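Adhiambo Kirui recorded the second Skaltau album in a former grain office in Barkulcombe, using two microphones and no click track. The band had made its first record in a commercial studio and disliked the drum sound.

"The room is 50 square meters with a low ceiling," Kirui says. "You get an early reflection off the ceiling that you can't remove later, so we put the kit where it did the least harm and left it there until May."

The basic tracks went to tape at 15 inches per second. Kirui kept 323 takes, most of them incomplete, and logged each by tempo and tuning. Edits were made between whole verses only. "If the tempo drifts, a short edit shows it. A long one usually doesn't."

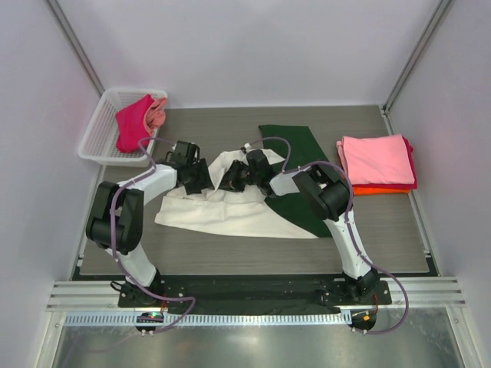 Two arms over a gray work surface, with cloths and a white basket.

Vocals were the slow part. Singer Sharon Masanja tracked them alone over nine evenings, standing farther from the microphone than she does on stage.

"I sing quieter at that distance," Masanja says. "Adhiambo rolled off everything under 200 hertz and it sat over the guitars without much compression. The exception is 'Asfaw,' where we kept the guide vocal. The words are wrong in the second verse."

Mixing took less time than planned. Kirui printed each song twice, once with the vocal up one decibel, and the label, Bonov, chose between them. The louder vocal won on six of ten songs.

The band will play the album in sequence on its next tour. Masanja has asked for a second guitarist. Kirui will run the desk for the first four shows.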